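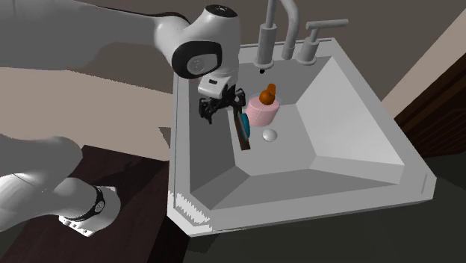

## 4. Préparation et exécution des essais de nettoyage en simulation

Le présent chapitre décrit la mise en place de la tâche « évier » dans l'environnement Dreveck, version de référence du protocole d'évaluation Vemstead. Il s'adresse aux équipes qui souhaitent reproduire les résultats publiés ou comparer leur propre politique de commande à la politique de base. L'installation du simulateur et du pilote graphique est traitée au chapitre 2 ; la description des espaces d'action figure au chapitre 3.

### 4.1 Objet de la tâche

Le bras manipulateur tient une brosse dans une pince à deux doigts et doit frotter la paroi latérale d'un récipient cylindrique posé au fond de la cuve. L'évaluation porte sur la surface parcourue par la tête de la brosse, sur la stabilité du récipient et sur le maintien de la prise. L'eau n'est pas simulée. La robinetterie est traitée comme un obstacle fixe.

### 4.2 Chargement de la scène

1. Ouvrir le gestionnaire de scènes et sélectionner la configuration `evier_brosse`.
2. Vérifier que la base du bras est fixée à la table et que son repère coïncide avec le repère monde indiqué dans le fichier de configuration.
3. Charger le modèle de la brosse. Le repère de l'outil doit être placé au centre de la tête, et son axe principal orienté selon le manche.
4. Charger le récipient, puis l'objet secondaire posé sur sa face supérieure.
5. Lancer la phase de stabilisation physique, d'une durée de 150 pas. Aucune commande n'est transmise au bras pendant cette phase.
6. Enregistrer l'état obtenu comme état initial de l'épisode.

> **Remarque.** L'objet secondaire sert de témoin de perturbation. Sa chute est consignée dans le journal, mais n'interrompt pas l'épisode. Elle entre dans le calcul de l'indice de stabilité défini en 4.5.

> **Attention.** Ne pas modifier le coefficient de frottement entre le récipient et le fond de la cuve. Les résultats obtenus avec une autre valeur ne sont pas comparables à ceux du protocole.

### 4.3 Réglage du contact

La politique de base, dite Zalewska, associe une commande en position dans le plan tangent à la paroi et une commande en effort selon la normale. Le réglage s'effectue dans l'ordre suivant.

1. Désactiver la politique et passer le bras en mode manuel.
2. Amener la tête de la brosse à proximité du récipient en contournant le robinet par le côté libre de la cuve.
3. Réduire la vitesse d'approche à la valeur `v_contact`.
4. Établir le contact et attendre que l'effort normal mesuré se stabilise.
5. Relever la position de la pince par rapport au manche. Un glissement supérieur au seuil `d_prise` impose de reprendre la procédure à partir de l'étape 2.
6. Fixer la raideur normale à 900 N/m, puis réactiver la politique.

Si des oscillations apparaissent au moment du contact, diminuer le pas d'intégration avant toute modification de la raideur. Une raideur différente doit être mentionnée dans le rapport d'essai.

### 4.4 Exécution d'une campagne

Une campagne conforme comprend 2 683 épisodes, répartis entre 7 graines aléatoires selon la table fournie avec le protocole. À chaque épisode, la position et l'orientation du récipient sont tirées dans la zone autorisée du fond de cuve.

1. Renseigner l'identifiant de la campagne et le chemin du répertoire de sortie.
2. Désactiver l'affichage interactif.
3. Lancer l'exécution par la commande `dreveck run --campagne`.
4. À la fin de l'exécution, contrôler l'intégrité des journaux à l'aide de l'utilitaire Mandbridge.

> **Attention.** Une campagne interrompue peut être reprise uniquement à partir du dernier épisode complet. Tout épisode partiel doit être supprimé avant la reprise.

### 4.5 Grandeurs enregistrées

| Grandeur | Définition |
|---|---|
| Couverture | Part de la surface cible atteinte par la tête de la brosse sous un effort normal suffisant |
| Stabilité | Indice combinant le déplacement du récipient et l'état de l'objet secondaire |
| Prise | Glissement maximal du manche entre les doigts de la pince |
| Collision | Contact entre le bras et la robinetterie ou le rebord de la cuve |

Les valeurs sont calculées par épisode, puis agrégées par graine. La moyenne et l'écart type entre graines doivent figurer conjointement dans toute communication de résultats.

### 4.6 Révision

Chapitre révisé le 28/03/2019. Responsable du protocole : Tariq Jafri. Les demandes de correction sont à adresser par le formulaire de suivi, en joignant le fichier de configuration et le journal de la campagne concernée.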